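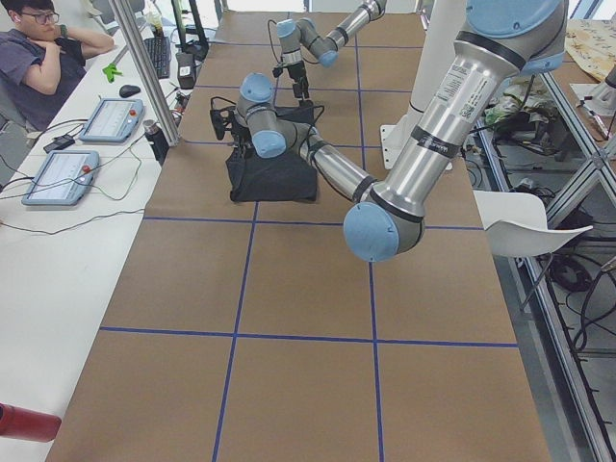 Black cloth laid flat on a brown table

Folding dark cloths and old trousers – what's your method?

MarrowfatPete
Posted 1/23/19
Evening all. I've been working through the airing cupboard and I've got to the dark things, which I always leave till last (and then regret it). My mum folded everything in thirds, my wife swears by halves, and I've ended up with a shelf that leans like a drunk. Do you lay a cloth out completely flat first, or just shake it and fold in the air? Any advice gratefully received!

yupin_boonchu
Hello Pete, and welcome to the madness! Flat first, every time. I did linens at the Sukprasert guest house for 5 years and we had 348 napkins to get through after a big wedding, so believe me, I tried all the short cuts. Smooth from the middle outwards with your palms, then fold.

TillyOnTheHill
Sorry Yupin, I can't agree. I've folded in the air for 40 years and my tea towels are perfectly decent. Who has a table that size standing clear, anyway?

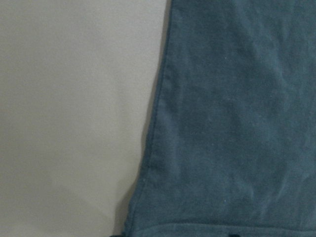

Side seams are what I'd look at before anything else, Tilly, and you can't do that with the thing dangling from your hands. Old cotton creeps along the stitching and then the fold goes off by itself. Look at the teal piece there – lying flat, yet the seam edge still bows out a little in the middle and the cloth puckers along it. I'd run a thumb down that a couple of times before folding, and I'd fold to the seam and let the hem do as it likes.
– yupin_boonchu

TillyOnTheHill
Well, all right, I'll give you seams. But not for tea towels!

Skarkudon
I'm with Tilly on small things and Yupin on trousers, if that's allowed. I do mine on the bed with the duvet off, as a soft surface gives you wobbly edges. An ironing board is too narrow for me.

MarrowfatPete
Thank you both, and Skarkudon too. Kitchen table it is, then. Does it matter which side of the cloth goes down?

yupin_boonchu
Nice side down, love, then it ends up on the outside once you've folded it.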